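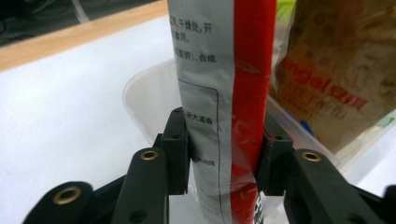
Two-finger gripper on a snack bag, held upright at mid-height.

Workshop tips: living with a packing cell

These notes come from the Tirnmont packing room, where the shelf-picking job moved from hands to grippers in August. They are written for the people who load, clear and fix the cell, and they assume you have done the Lastcombe induction.

Film bags

Set the closing force on the product with the weakest seal. Crinkled film gives way under the pads, so teach the grip width on a filled bag and never on an empty one. Present bags upright in an open bin. Leave finger clearance on both sides, and keep paper bags to the back of the bin, where the pads won't catch a folded corner.

Check the pads at the start of shift. Run a thumbnail along the lower edge. If it snags, note the colour code on the sheet and change both pads together. Ours last 2000 cycles on film and 572 on kraft paper. The threaded inserts take a hand driver only; a power driver will spin them loose in the plastic.

Table surface

A plain white top is easiest for the vision system. Wipe it at the end of each batch with a damp cloth, no polish. Polish leaves glare and the reject count goes up for the rest of the day.

Set containers well outside the finger span before you jog the tool. Allow 10 centimetres.
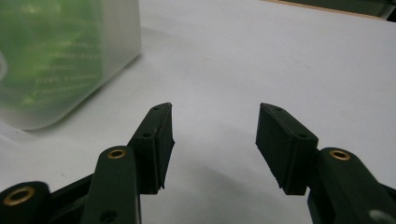 Sigrun Moen wrote in to say the settings are fine but the page skips the labour side. On her line the lifting went away and the standing did not, and two people now share the clearing of faults that used to be spread over the whole crew. She would like the rotation printed next to the pad schedule.

Fair point, and the rotation is now as follows. Nobody stays on fault clearing for longer than two hours. The person coming off it goes to bin loading, then to labelling. Whoever clears a fault writes it up before restarting, in ordinary words, with the product name. The Norodholm form has a code box that can stay blank.

Pay grade for cell minding is still under discussion with Sæther. Until it is settled, log minding hours separately on the timesheet.

Spare pads are in the second drawer, left of the sink.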